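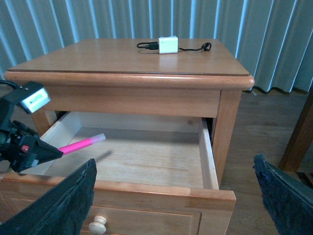

In Praise of Writing in Your Books

I was raised to believe that a book should leave your hands looking the way it came into them. No folded corners, no coffee near it, and absolutely no ink. I kept to that for most of my life and I now think it was a mistake, a big one, and I would love to talk you out of it too.

My conversion started with a secondhand history of Enham, the town where my mother grew up. I bought it for the maps. What I got was the maps plus a running argument from whoever had owned it before me. On the page about the flood of 1803, this person had written "NO – ask Stivier's people" and underlined it twice. I still don't know who Stivier's people were! But I spent a whole Wednesday evening turning pages just to see what would make the stranger angry next, and by midnight I knew more about that town than I had picked up in 36 years of family visits.

That book had two voices in it, and the second one was having a wonderful time.

I started small. A pencil line beside a sentence I liked, then a question mark, then whole words. The first time I wrote "oh come on" next to a paragraph in a novel I felt like I'd scratched somebody's car. By the end of the month I was filling the blank pages at the back with my own index, because the printed one never lists what I want to find again (the soup, the dog, the good line about aunts).

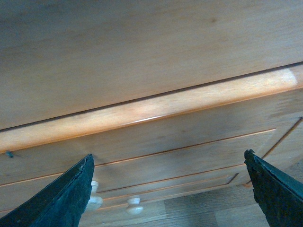

Doesn't all that scribbling slow you down?
It does, a little, and I've come to like the slower pace. I finish fewer books and remember far more of them.

My friend Mircea Surdu is the best marker of books I know, and we disagree about nearly everything. He uses color. Pink is for things he wants to steal, green is for things he wants to check, and he refuses to explain orange. I stick with a soft pencil. We once traded copies of the same book, Iordache's long essay on rivers, all 911 pages of it, and mailed them back to each other in April. His was lit up like a parade. Mine looked like a spider had walked through it on the way to somewhere else. We had stopped at the same sentence on page 100, the one where the river is described as "late for itself," and we had both written the same word next to it, which was "yes."

I know the case against. Library books are off limits, of course, and so is anything you borrowed. Somebody will mention resale value, but I have sold over a dozen marked books to the Prillitus shop near the station and they have a shelf just for them, with regulars who go straight to it. Then there's the embarrassment of meeting your younger self in the margins. Mine thought every mention of rain was a symbol. I'm fond of him anyway, and I answer him now, in a different pencil. 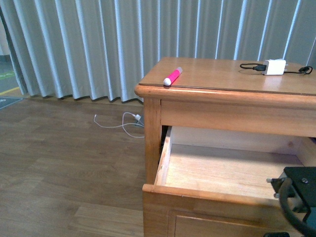 Something to write with, always within reach.

So pick a book you own and already love, one you've read twice. Find the sentence you always slow down for and put a line next to it. Then tell the author what you think. Use the margin, use the inside cover, go right around the corner and up the side if you run out of room.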